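Soresby moves bench power bars from tabletop to wall

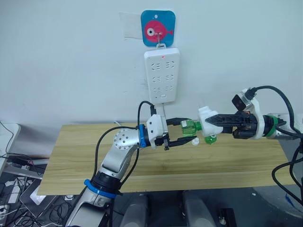 Flora Niven

26 Oct 2020

Soresby has finished relocating the power bars at its light assembly and test benches. All 68 benches in the Corndale building now have their outlets hung on the wall behind the work surface. The previous arrangement, in which each bar lay along the back of the tabletop, was discontinued bench by bench from February onward.

The hardware is simple. An adhesive plate with a metal hook at its lower edge is fixed to the painted wall, and the power bar hangs from the hook by the slot in its housing. The orientation is vertical, with the switch toward the bottom end and the cord leaving downward to the back edge of the table. No screws are used and the wall is not drilled, a condition of the building lease.

The standard unit is a white bar with six outlets in three rows of two. Plug-in adapters with wide bodies remain a constraint. Where two are fitted side by side in the same row, one may overhang its neighbour's outlet, and staff are asked to stagger them between rows. A single bar per bench is permitted. Joining one bar to another is prohibited, as it was under the earlier layout.

Hook plates were bought in mixed lots, and colours and patterns vary from bench to bench. One of those in service is a square blue plate with rounded corners, printed with a pink cartoon fish. Soresby did not specify a finish. The purchasing sheet calls only for an adhesive plate, a metal hook and a stated load rating, and the decorated plates met it.

Placement was left partly to the people using each bench. The written instruction gives a minimum clearance between the tabletop and the lowest part of the bar, sufficient to wipe down the surface and slide a parts tray to the wall. It sets no maximum height. Bars have ended up noticeably higher at some benches. The cord must hang without tension, and any excess is to be gathered behind the bench, clear of the floor.

Surface preparation took more time than the mounting itself. Plates were applied to clean, dry paint, pressed by hand and left unloaded overnight before a bar was hung. Two plates came away in the first month. Both had been applied over recently painted sections, and both were refitted beside the original position after the paint had cured. Patches on the wall next to a hook are to be left in place until the next scheduled repaint, when they will be removed and the area sanded.

Shirazi, the electrical contractor for the building, inspected each bench on completion. The inspection covered the cord, the plug, the indicator light and the security of the hook under the combined weight of the bar and its connected plugs. Cords with damaged jackets were taken out of service together with the bar; field repair of cords is not allowed. A dated tag has been placed on the underside of each bench in lieu of a label on the bar.

The total cost of materials was $1340, covering plates, hooks and a number of replacement bars. Labour was absorbed in regular maintenance hours and is not included in that figure. Bars already in use were retained if they passed inspection and had a suitable hanging slot.

The change was proposed after a review of bench layouts found that bars lying on the work surface took up usable depth and collected offcuts, small fasteners and the occasional spilled liquid. Wall mounting also puts the switch and its indicator in view from the working position, so a bench can be checked from the aisle at the end of a shift. The end-of-shift procedure has been amended to match. Benches are to be switched off at the bar unless a notice is posted, and small loose items such as bottle caps and cable ties are to be cleared from the tabletop.

The light wood-finish tabletops have been kept. Some show marks along the back edge where a bar was formerly taped down. Adhesive residue is being removed with a citrus-based cleaner. Solvent cleaners have been withdrawn from the benches after one dulled the finish on a trial piece.

Benches in the Trumach annex are not part of the current work. The annex has unpainted block walls on which the adhesive plates do not hold, and a rail fixed to the rear of the bench is being evaluated there instead. A sample rail has been installed at one position, and the remaining benches will stay as they are until it has been assessed.

Requests to move a hook should go to the maintenance desk with the bench number. Plates should not be peeled off and reused.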